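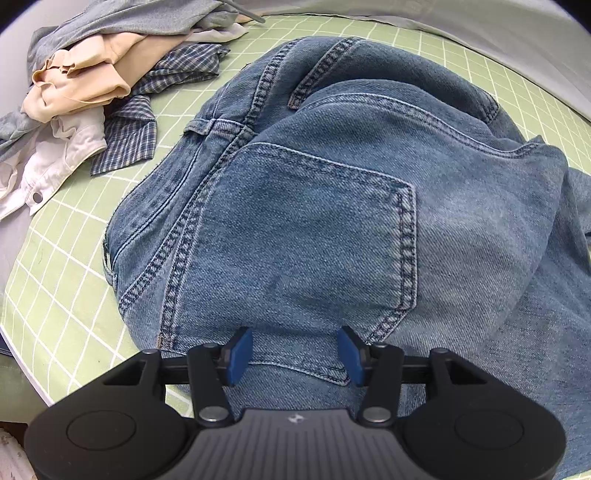
Residents' Board > Housekeeping > Laundry and Linens

Search this board Advanced Go

Folding standard for denim: request for comment

Posted by A_Akpalu, 3/24/24

The Rendunby house guide presently directs that all trousers be folded in thirds and stored flat. I would like to propose a separate entry for jeans. Heavy denim does not hold a three-part fold, and the shelves in the Flalstead building are too shallow for the result. My suggested wording is as follows:

"Jeans shall be laid face down on the sorting sheet, smoothed from the waistband to the hem, and folded once along the center so that the back pockets face outward. The seat is then tucked in to form a straight edge, and the legs are folded up twice."

Comments are welcome before the revised guide goes to print.

Amerley Akpalu
Linen Room Coordinator

Reply from senan_od

I support a separate entry, with one reservation. Outward-facing back pockets place the thickest seams on the outside of the fold. In a stack of 12 pairs, the stack leans. The Nistell house folds with the pockets inward and has had no difficulty with shelf height.

I would also ask that the wording address belt loops. They catch on knitwear when garments are sorted together, and we repaired 2 cardigans in December for that reason.

Senan Ó Dubhghaill

Reply from third_floor_rep

With respect to the previous poster, inward pockets make it difficult to tell one pair from another. Residents identify their jeans by the pocket stitching. If the pockets are hidden, each pair must be opened and folded again, and the shelf is in disorder by evening.

Reply from A_Akpalu

Both points are noted. On identification, the name tape is sewn inside the waistband and may be read without unfolding the legs. It is possible that residents are not aware of this. I will add a sentence.

On belt loops, I propose: "Denim is to be sorted apart from knitted items and placed on its own side of the sheet."

Reply from hallam_linens

May I ask why jeans are to be folded at all? The Ó Riain rail in the drying room holds up to 33 hangers and is seldom full. Denim hung by the waistband needs no smoothing and keeps no crease at the knee.

Reply from senan_od

The rail is reserved for shirts and uniforms under the current guide. Hanging jeans there would require a change to a different section, and I would not favor it. Wet denim is also heavy, and the rail brackets were replaced last year.

Reply from hallam_linens

I was referring to dry jeans only. I maintain the suggestion and ask that it be recorded.

Reply from A_Akpalu

It is recorded. The draft will carry the center fold with pockets outward — the inward fold will be listed as permitted for deep shelves. The rail will be considered separately.

This topic is closed to further replies.

Reader comments

linda_r: The center fold works well for children's sizes also. Please keep the wording short.

gate_office: Will the new page be posted in the laundry room, or only in the printed guide?

m_tarrow: I still prefer rolling.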